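Temps de lecture : 5 min

Cahier d'atelier - mai, poste Tondinum
Entrée commencée à 9 h 10, reprise après le déjeuner

Objet : règles de démonstration à deux pinces manuelles, version de travail. Je recopie au propre ce qui traînait sur trois feuilles différentes, et je note ce qui a changé depuis la dernière fois.

Point de départ. Le lot Bemholm contient 1403 démonstrations. À la relecture, 279 ont été mises de côté. Le plus gros du rejet vient de la façon de travailler, très peu du matériel : prises commencées avant la synchronisation, pinces qui se croisent, gestes refaits deux fois dans le même enregistrement. Le script de tri Lirkex attrape les coupures de flux, il n'attrape rien du reste. Il faut donc écrire ce qu'on attend.

Règle 1 - Début et fin. Les deux pinces ouvertes, au-dessus de la table, immobiles deux secondes. Même chose à la fin. Un enregistrement qui démarre en plein mouvement est rejeté même si la tâche est bonne.

Règle 2 - Une seule tâche par enregistrement. Si une pièce tombe hors de la table, on arrête et on étiquette « interrompu ». Ne pas ramasser la pièce pendant que ça tourne. Si elle tombe sur la table, on la reprend normalement et on continue, c'est une donnée utile.

Règle 3 - Pas de doigts nus sur les pièces. Tout contact passe par les mors. J'ai retrouvé plusieurs séquences où l'opérateur redresse un objet du bout de l'index. À l'œil ça ne choque pas, mais le modèle voit une pièce tourner toute seule. Rejet systématique.

Règle 4 - Vitesse. Geste lent et continu. On avait écrit « vitesse naturelle » dans la première version et chacun l'a comprise à sa manière. J'ai remplacé par : approche ralentie sur les derniers centimètres, fermeture franche, marquer un temps avant de lever.

Règle 5 - Câbles. Ils partent vers l'arrière de la main et descendent le long de la table, jamais en travers de la zone de travail. Vérifier le mou bras tendu avant la première prise. Un câble qui tire fausse la trajectoire sans que l'opérateur s'en rende compte.

Règle 6 - Mors. Contrôle en début de demi-journée : vis, jeu, état de la surface de contact. On dépoussière au chiffon sec, pas de solvant sur la mousse. Noter tout changement de mors dans le journal avec le numéro de la prise suivante, sinon on mélange deux géométries dans un même lot (déjà arrivé, voir la prise 3977, il a fallu redécouper à la main).

Règle 7 - Placement de départ. On varie la position des pièces d'une prise à l'autre, sans gabarit. Le contenant peut bouger aussi, mais il reste entièrement sur la table.

À propos du contenant : la fiche Balogun demande un récipient « neutre, stable, accessible par le dessus ». Stable, je l'entends comme : ne se déplace pas si un mors touche la paroi. À voir avec un tapis antidérapant dessous, pas encore essayé.

Tâche en cours : rangement de cubes dans le bac.

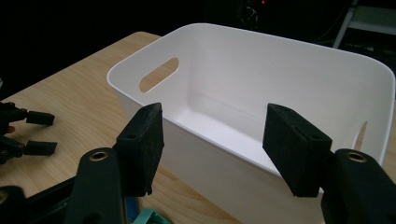
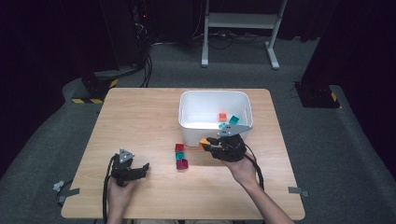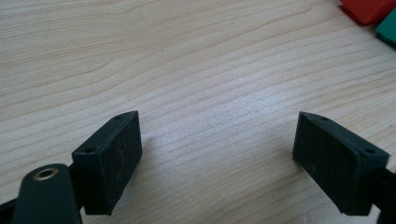 La question qui reste ouverte est celle du partage entre main gauche et main droite. La première version des règles disait « utiliser les deux mains », sans plus, et on se retrouve avec des séquences où la seconde pince s'agite pour faire de la figuration. Je propose d'écrire que la pince qui ne travaille pas reste ouverte, à vide, à l'écart de la trajectoire de l'autre. C'est le cas sur la vue d'ensemble : la droite tient le cube orange et jaune devant la paroi avant du bac, la gauche est ouverte et ne tient rien. Pour les cubes alignés entre les deux pinces - rouge, turquoise, magenta - il faudrait aussi dire si l'ordre de prise est libre. Je penche pour libre, en demandant de changer d'ordre d'une prise à l'autre. Si on l'impose, le modèle risque d'apprendre une file et de se perdre dès qu'il manque un élément.

Autre point, le passage au-dessus du rebord. Beaucoup d'opérateurs lèvent juste ce qu'il faut et frottent la paroi. Proposition : hauteur libre d'un cube au minimum entre le bas de la pièce et le rebord, puis descente dans le bac et ouverture près du fond. On ne lâche pas de haut. Une pièce qui rebondit et ressort, c'est « interrompu » si elle quitte la table, sinon on reprend.

Étiquettes retenues pour l'instant : réussi, réussi avec reprise, interrompu, rejeté. J'ai supprimé « moyen », qui servait à tout.

Objectif du prochain lot : 400 prises valides, relues par quelqu'un d'autre que l'opérateur. Si le taux de rejet ne baisse pas, inutile d'allonger la liste des règles, il faudra revoir la formation au poste.

À faire :
- imprimer les règles 1 à 7 en une page, gros caractères, à fixer près du poste
- demander côté Balogun si « accessible par le dessus » exclut les bacs à poignées ajourées
- ajouter dans Lirkex un contrôle des deux secondes d'immobilité
- reprendre la règle 4, encore trop vague sur la levée

16 h 40, arrêt.

Commentaires (4)

atelier_b : D'accord pour la règle 3, mais il faut préciser pour la remise en place entre deux prises. Là on prend bien à la main, non ?

Réponse de l'auteur : Oui, à la main, enregistrement arrêté. Je l'ajoute.

poste2 : Pour la règle 1, deux secondes c'est court quand on démarre soi-même l'enregistrement. Trois m'arrangeraient.

relecture : Merci d'avoir enlevé « moyen ». Est-ce qu'on réétiquette l'ancien lot ou on laisse tel quel ?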